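Reporting of Minor Assault Cases in Local News: A Comparison of Four Outlets
Student Project Report, Introduction to Criminal Justice

1. Purpose

The purpose of this project was to examine how local news outlets report arrests for minor assault, and how much of the information in the police summary reaches the reader. Earlier class readings dealt mainly with homicide and robbery. Minor assault fills a larger share of the daily arrest log, yet it receives short items that are seldom updated.

The project asked two questions. First, does the item state the relationship between the person arrested and the person injured, or state that it is not known? Second, is the outcome of the case ever reported by the same outlet?

2. Material

The material consisted of 361 news items published by four outlets: the Grilari Courier, the Flomance Daily, the Llanos Post and the Anine Record. Items were included when they reported a single arrest, named a charge of assault or battery, and ran under 100 words. Longer features and court columns were left out. The items were located by searching the public archives of the four outlets, which together returned 3810 results before duplicates and unrelated stories were removed.

Police summaries were requested from the records office in each town. Three offices supplied them in full. The Llanos office supplied only the charge, the time and the type of location, and the Llanos items were therefore not used in the comparison of details in Section 4.

3. Coding

Each item was read by two members of the group working separately. The coding sheet had 6 fields: charge, location type, object used, injury, relationship and outcome. Where the two readers disagreed, a third member decided. Disagreement was most common in the field for location type, as several items used the word "residence" for apartments, shared houses and motel rooms alike.

The field for object used was added after the first week. Many of the incidents took place in kitchens or at the dinner table, and the summaries often listed ordinary household items such as plates, pans or chairs. The news items tended to mention the object only when it was unusual. 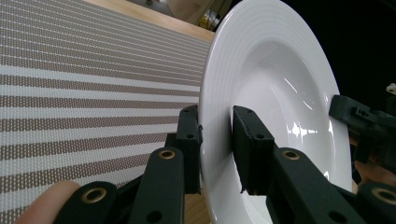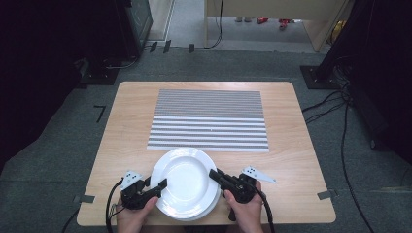 Plates were coded as tableware.

4. Findings

Most items gave the charge and the town in the first sentence and the injury in the second. The relationship between the parties was the detail most often missing. In many cases it appeared in the police summary and had been dropped by the outlet. The Anine Record was the exception and included it in nearly every item.

Outcomes were rarely reported. The Flomance Daily published a follow-up only when the case involved a public employee or a second arrest. The Grilari Courier printed a weekly court list each Thursday, but the list gave case numbers without reference to the original item, and a reader would have had difficulty matching the two.

Attribution was handled in similar ways by all four outlets. The phrase "police said" or a close variant appeared in almost every item. Statements from the person arrested or from an attorney were almost entirely absent.

5. Limitations

The word limit excluded some longer reports on the same kinds of cases, and these may have included more detail. Corrections made online after publication could not be traced. The group also had no means of learning which details had been withheld at the request of the injured person.

6. Further Work

A later project could follow a smaller set of arrests through the county court and compare the final charge with the one first reported. The coding sheet and the list of items have been filed with the department office.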